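How Do Robots Learn To Pick Stuff Up?
Kids' Corner - Machines and Me
2020-05-16

Quick question. How did you learn to pick up a cup? Probably no one gave you a list of rules. You watched people, you grabbed, you dropped it, you grabbed again. Lots of times. Milk everywhere.

A robot can learn kind of like that. It needs examples. Loads of them! And somebody has to make those examples first, by hand.

So how do you make one? You hold a gripper. It's a tool with two stiff fingers that open and close, a bit like salad tongs but chunkier. A camera on the tool sees what the fingers see. Open wide, move in, squeeze, lift. All of it gets saved.

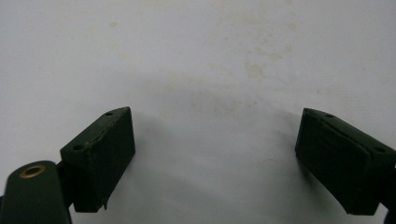
One go, start to finish, is called a demonstration. Long word. Say "demo" if you like. At the Berkeo workshop they save a demo every time a person does the job once. A good morning is 192 demos. The whole set for one job, called Sirko, has 1287. That's a lot of squeezing. Arms get tired, so there are breaks, and snacks (not near the table).

Why so many? Becuase the computer is looking for patterns. If the box is always in the same spot, it might only learn that spot. Move the box a tiny bit and, oops, it grabs air. So people change things. Box a little left. Box turned sideways. Come in slow, come in fast. Start with the hands far apart, then close together.

Two hands is harder than one. Try it: carry a big book with one finger and thumb. Now use both hands. Much easier on the book, but your hands have to work as a team! The computer has to learn the teamwork part too, so for some jobs a person holds two grippers, one in each hand, and both get recorded at the same time.
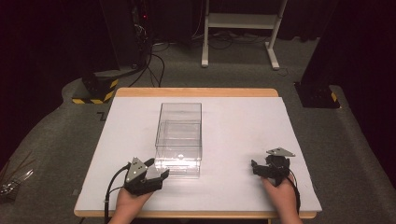 What about mistakes? Everybody drops things. Some teams throw the bad demos out, some keep them and put a label on, like "dropped" or "missed". The label matters alot. Without it the computer might think dropping was the plan.

After that comes training. The computer goes through the examples over and over and makes guesses about how to move. Bad guess, change a little. Try again. This can take days.

Words to know
Gripper: the part that grabs.
Demo: one example of a job, start to finish.
Data: all the examples saved up together.
Training: the computer practicing with the data.

Try it at home
Get kitchen tongs and a sock. Move the sock from the floor to a chair 7 times, and start from a new place each time. Then ask a friend to do it 6 times. Did they grab it the same way you did? Write down what was different. Now you have data.

Next time: Arka, the robot that sorts spoons.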